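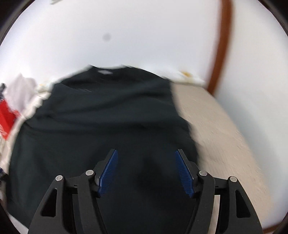

A black shirt laid out flat, with a small pale label below the neckline.

Why Does Soccer Have an Offside Rule?

If you have ever watched a soccer game with a grown-up, you have probably heard somebody groan, "Oh, he was offside!" And if you asked what that meant, you may have gotten an answer with a salt shaker and two forks in it, pushed around the kitchen table until everyone was more confused than before. Offside has a reputation for being hard to explain. It isn't so bad, though, once you take it slowly, and we have plenty of time, so get comfortable and we'll go through it together.

Let's start with the problem

Imagine you and your friends are playing in the park, and there is no offside rule at all. Your team has a very clever plan. One of your friends, who doesn't care much for running, walks all the way down to the other team's goal and stands right next to the goalkeeper. She stays there the whole game. Whenever your team gets the ball, somebody gives it an enormous kick down the field, and your friend tries to tap it in.

It might work once or twice, and you would all be very pleased with yourselves. But then the other team would send a player back to stand next to her. And then they would send somebody to stand next to your goalkeeper. Before long there would be a crowd around each goal and hardly anybody in the middle, with the ball sailing over the grass from one crowd to the other. People who play in parks and school yards have a few names for standing near the goal like that. Goal hanging is one, and cherry picking is another.

The offside rule is there to stop it. It makes teams move the ball up the field by passing and dribbling and running into good places at the right time, and those happen to be the parts of soccer most people like to watch.

So what is the rule?

Take a deep breath, because there is one long sentence coming, and then we'll pull it apart.

You are in an offside position if you are in the other team's half of the field and you are closer to their goal line than both the ball and the second-to-last player on their team.

Phew! Now let's take it a bit at a time.

"In the other team's half" means past the halfway line, on the side you are attacking. If you are in your own half, you can't be offside. You can stand there eating an orange if your coach doesn't mind.

"Closer to their goal line than the ball" means you are ahead of the ball. If the ball is in front of you, or you are level with it, you are fine. So if your teammate runs down the side of the field, almost to the end, and then passes the ball backward to you, you can't be offside when you get it.

"The second-to-last player" is where the salt shaker usually comes out. Most of the time the very last player on the other team is the goalkeeper, standing near the goal. The second-to-last player is then usually a defender. So in most games, what it comes down to is this: when the ball is passed to you, there should be the goalkeeper and at least one more player either level with you or nearer the goal than you are. Level counts as okay! A lot of people forget that.

Which parts of you count? Your head, your body and your feet do. Your hands and arms don't, even if you are the goalkeeper. You can be pointing at the goal with your arm stretched out as far as it will go, and the arm makes no difference at all.

The moment that matters

Now we come to the part that catches out even people who have watched soccer for years. Offside is judged at the moment your teammate plays the ball, when foot meets ball. It is not judged when the ball gets to you.

Picture a fast winger for a town team, let's say Delthorpe, playing against Skiltard. She is level with the last Skiltard defender. Her teammate kicks a long pass over everybody's heads, and the instant the ball leaves his boot, she is off like a rabbit. By the time she catches up with the ball, she is all alone, with the defenders puffing along behind her. It looks as if she must be offside, and half of the Skiltard fans will be shouting that she is. But when the ball was kicked she was level, so it's a perfectly good run, and a very smart one.

Now suppose she gets excited and sets off one step too early. When the pass is kicked, she is already past the defender. That puts her in an offside position, and it doesn't help if she slows down or runs back to collect the ball. The moment has been and gone.

Is it always against the rules to be in an offside position?

No, and this surprises people. Just standing in an offside position isn't an offense. You have to get involved in the play. If you are way over on one side of the field tying your shoelace, and your teammate scores from the other side, the goal should count, because you had nothing to do with it.

Getting involved can mean a few different things. It can mean touching a ball that was passed by your teammate. It can mean blocking the goalkeeper's view of the ball, so that the poor keeper can't see a shot coming. Or it can mean getting in a defender's way when the defender is trying to reach the ball. The referee has to decide, very quickly, whether any of those things happened. You can see why referees need to concentrate!

There are also three times when you can't be offside, wherever you are standing. You can't be offside if you get the ball straight from a throw-in, straight from a goal kick, or straight from a corner kick. If you can remember those three, you will already know more than quite a few of the people shouting in the stands.

The people with the flags

You may have noticed someone running up and down the edge of the field with a little flag. There are two of them, one on each side, and they are called assistant referees. (Your grandparents may call them linesmen, which is the older name.) One of their big jobs is to watch for offside, and it's a tricky one. They try to stay level with the second-to-last defender, which means a great deal of scurrying sideways, and they have to notice where the attackers are at the very same instant that the ball is kicked, perhaps from a long way off.

Try it yourself sometime. Ask one friend to clap and another friend to run past a tree, and see if you can say exactly where the runner was when you heard the clap. It's much harder than you would think, and your friends may well argue with you about it, which will give you a fair idea of an assistant referee's afternoon.

If the assistant spots an offside, up goes the flag. The referee blows the whistle, and the other team gets an indirect free kick. "Indirect" means they can't score with that kick until another player has touched the ball too.

In some big competitions there are also officials who watch on screens and can look at the moment again, to check whether a goal should stand. That is why you sometimes see players celebrate, stop celebrating, stand about for a bit, and then celebrate all over again.

Do children's teams use the offside rule?

It depends how old you are and where you play. Many leagues leave it out for the youngest players, who have plenty to think about already, such as which goal is theirs. Small-sided games, like 7 against 7, sometimes have their own version, with a special line marked on the field. Ask your coach what happens in your league, and don't feel shy about it. There is a good chance somebody else on your team has been wondering as well.

Words to know

Attacker: a player whose team is trying to score.
Defender: a player who is trying to stop the other team from scoring.
Goal line: the line at each end of the field. The goal stands on it.
Halfway line: the line across the middle of the field.
Level: side by side, with neither one ahead.
Indirect free kick: a free kick that has to touch another player before it can count as a goal.

Something to try at home

Find some buttons or coins, and draw a soccer field on a big sheet of paper. Put out one goalkeeper, three defenders and three attackers, and use a dried pea for the ball. Take turns setting up a pass, and let the other person decide whether it's offside or not. Keep hold of the pea, as they do like to roll under the refrigerator.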